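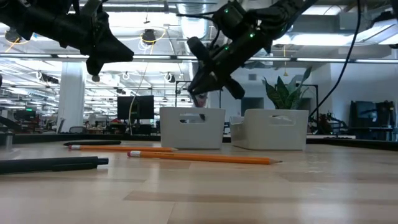
Pens, pencils and the two bins

June, started 9:40, with a break for lunch.

Writing things on the bench top, orange pencils and black pens, with the two plastic bins behind them. Both bins have the handle cutout in the wall, so small items need to go toward the middle or they work their way out through the hole when a bin is carried. I lost a marking pencil that way in the spring and found it under the Dankwa cabinet.

What I want out of today is a rule for what goes in which bin, so that the next person doesn't have to ask. Chun-yin and I talked it over at the end of last month and got as far as this:

Left bin - hand tools that get used daily. Pliers, side cutters, the short screwdriver.
Right bin - anything that writes. Pens, pencils, the scribe, the silver marker.

Yaw would prefer it the other way around, being left-handed. I said we'd try it this way for two weeks and then swap if he still minds. He has agreed but wants it written down, so it is written down.

Pencils. The orange ones with the eraser are from the Inetti box, 100 to a box, and we are well into it. They sharpen cleanly and the line shows up on bare wood and on masking tape. On the gray shelf labels it is hard to read, use a pen for those. Please don't use the erasers on the bench top, the pink leaves a smear in the finish and I had to take the last one off with a damp cloth and a lot of rubbing.

Pens. Only click pens on the bench from now on. The capped ones in the drawer are all missing their caps and half are dry. I tested them on the back of a Brakel invoice before lunch and threw out the ones that skipped. Akua has asked for blue as well as black for the log sheets. Reorder number is 2672, Lawal has the account login.

Tools. Black-handled pliers go into the left bin, on their own for now. I tried standing them up in the corner with the handles together and they fall over as soon as the bin is moved, so lay them flat and corner to corner, handles open. They take up most of the length like that.
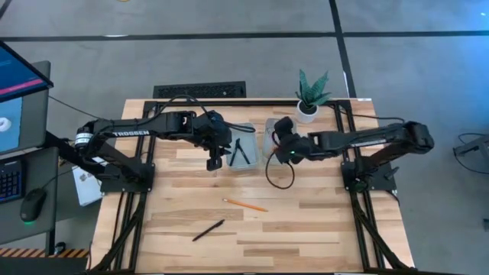
With the pliers in that way there is still space on either side for the cutters, once Cosmin brings them back from the Kolau job. The short screwdriver can go along the long wall.

The plant stays at the back of the table, behind the bins. Akua waters it, please leave it alone otherwise. It got far too much in the winter when three of us were each doing it.

Bench top. Wiped down at 2:15 with the soap mix, one cap to the 1000 ml bottle. Stronger than that and it dries streaky under the lights. There is an old scratch toward the front that I went over with 22 strokes of the fine pad, counted because Cosmin wants to know what it took last time we did the other bench. Still there if you run a nail across it. Leaving it for now.

Not done:

- labels for the bins. Lawal has the tape machine, black on clear would be fine
- a lid for the pens, if we can find one that fits. The one from the storeroom is too narrow
- sharpener. The old one chews the wood on one side. Some 1000 pencils' worth of shavings in it when I opened it, by the look of it
- ask Cosmin about the side cutters again

Swap of left and right to be decided with Yaw at the end of the two weeks. If I'm out, Chun-yin can decide.

Last updated: June, 4:30 pm
Workshop notebook - questions to Chun-yin Fu or Lawal Iyamu - Back to top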